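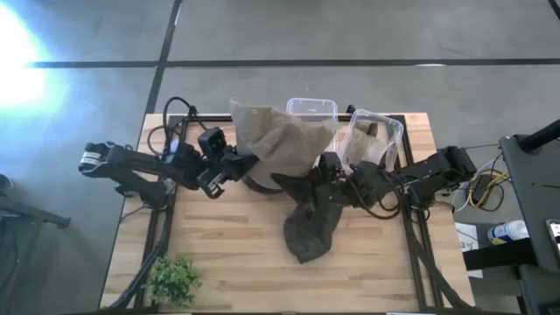 A bag for everything, and a box for the bags

Pavithra Gowda has strong feelings about cloth bags. She has loved them since she was a student, she makes them, she mends other people's, and for the past few years she has been helping households in Cistthorpe work out where on earth to keep them all. I went along thinking we might talk for twenty minutes. I left at teatime, with a list in my pocket and a burning wish to go home and empty the cupboard under my stairs.

"Everybody has the cupboard," she says, when I confess. "Or the hook on the back of the door that has so many bags on it the door won't open properly. Mine was a drawer. I counted them when we moved house and there were 142, and I'd have sworn blind it was thirty."

Most of those went to friends, to the school fair and to a stall that Pavithra started with Shobha Kaimal, who had been her neighbour at the old place. They called it Tustaline, after a misprint on a roll of ribbon, and the idea was as simple as could be: bring the bags you don't use, take one you will. In their first May they swapped 1,000 of them. The following year it was 2,000, and people had begun asking a different question.

"They'd stopped asking which bag to take. They wanted to know how to keep them so they'd be able to find one again! I thought, well, I know that. I've made every mistake there is."

Her first mistake was folding. She folded beautifully for a month, into little squares with the handles tucked in, and then life got busy and the squares turned into a heap. Now she tells people to fold only if they enjoy it. A soft bag dropped into a clear box by its handles is perfectly all right, in her view, so long as the box is small and you can see what's in it.

Clear boxes come up a lot. Pavithra will happily talk about lidded baskets and pretty tins, and she owns plenty of both, but for cloth she always goes back to see-through plastic with plain sides. Browns and greys are the ones that vanish, she says. A bright yellow tote shouts at you from the back of a cupboard, whereas a brown one can sit in a wicker basket for two years without being touched. Put the same bag in a clear box and you spot it straight away, even when it has slumped down to the bottom.

"And you keep the box short of full," she adds. "I'm fierce about that. You want to get your hand in and lift one bag out without four more coming up with it."

The lifting matters to her more than I'd have guessed. She shows me with a floppy old cotton one: take it by the cloth and up it goes in a peak, with the rest trailing off behind like a tail. Take it by both handles and it hangs straight, and goes into the box straight as well. I tried it several times. It's oddly satisfying, and I've been doing it with pillowcases ever since.

She likes to work at a proper table, too. Sorting on the floor hurts your knees and sorting on the bed means you have to finish by bedtime, which she thinks makes people hasty. Pale wood is her favourite for the job, the kind put together from strips, where dark cloth shows up well and you can see every crumb and bit of lint that falls out of a seam. The boxes go to the back, the bag you're dealing with comes to the middle, and the corner nearest you can have something cheerful in it. A small green plant does nicely.

"Elango laughs at me about the plant," she says. That's Elango Chowdary, who looks after the mending side of Tustaline. "But he waters it!"

I ask what she does with the bags that have really had it, the ones with a hole in the bottom and one handle hanging on by a thread. Her face lights up. Nearly all of them get cut up. The good panels become patches or drawstring pouches, and the handles are saved, being the toughest part of any bag. Amber Declercq, a friend who upholsters chairs, takes the thin scraps and uses them as backing cloth. Pavithra still has a footstool that Amber made in this way, lined with somebody's old library bag, and she tipped it upside down so that I could admire the underneath.

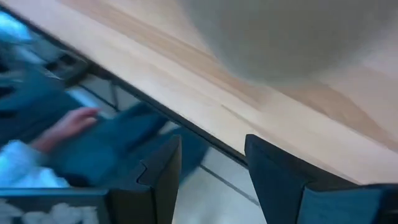

Where to begin

For anyone facing a heap at home, Pavithra suggests starting with the heaviest bags. They take up most of the room and they're the easiest to decide on: you either carry potatoes in them or you don't. Light ones come next. Anything with a stain goes in the wash before you make up your mind, as a clean bag often gets a reprieve.

Two boxes are enough for most families. One is for shopping bags and lives near the door, the other is for everything else and can go on a shelf. She doesn't label them.

"What would I write? You can see they're bags."

Her next plan is a winter evening for drawstring pouches, with sewing machines lent by Yamuna Acharya and a big pot of soup. Beginners are very welcome, and so are bags in any state at all. I've already put six of mine by the front door.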